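Kapitel 2: Telefone in den Gästezimmern anmelden

So, die Zentrale läuft, jetzt kommen die Zimmer dran. Ich mache das immer mit der Vurkano-Anlage im Keller und einem Zettel in der Hand, weil ich mir die Nebenstellen nie merken kann.

1. Am Systemtelefon an der Rezeption 1348 eingeben und warten, bis der lange Ton kommt.

2. Zimmernummer eintippen, zum Beispiel 208, dann die Rautetaste.

3. Ins Zimmer gehen, Hörer abheben und 15 Sekunden dranbleiben — bitte nicht vorher auflegen, sonst fängt man unten wieder an!

4. Auflegen und von der Rezeption aus zurückrufen.

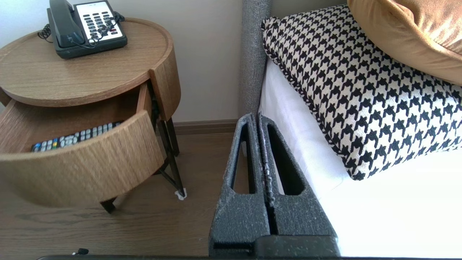 Zimmertelefon auf dem Nachttisch, in der Schublade die Fernbedienung.

Hinweis: Klingelt es im falschen Zimmer, sind im Verteiler zwei Adern vertauscht. Ist mir bei Dinden im ganzen ersten Stock passiert (danke noch mal an Yoon-hee Yoon fürs Treppenlaufen).

Achtung: Den Weckruf erst einschalten, wenn die Uhrzeit der Anlage stimmt. Nach einem Stromausfall steht sie gern auf Mitternacht, und dann klingelt das halbe Haus, wenn alle noch schlafen.

5. Nebenstelle in die Liste eintragen, Kürzel dahinter, weiter zum nächsten Zimmer.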